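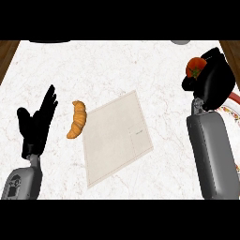
Home | Notebook | Kitchen line | Archive

Saturday, Ásdís Thoroddsen

Ran the tray-packing sim again before the Flotstead shift came in. 162 runs with the tomato task, 4 drops, all on the right hand. Plasska settings unchanged.

Somkiat Sitthichai watched a few with me and asked who wipes down the mats if the arms do the placing - good question, I'd forgotten it's the packers who do that now between trays! He'd happily give up the reaching (his shoulder's bad) but wants to keep the final check, and so do the other packers. Told him I'd bring it up with Pitkänen. Still need to redo the croissant grip, 40 runs maybe.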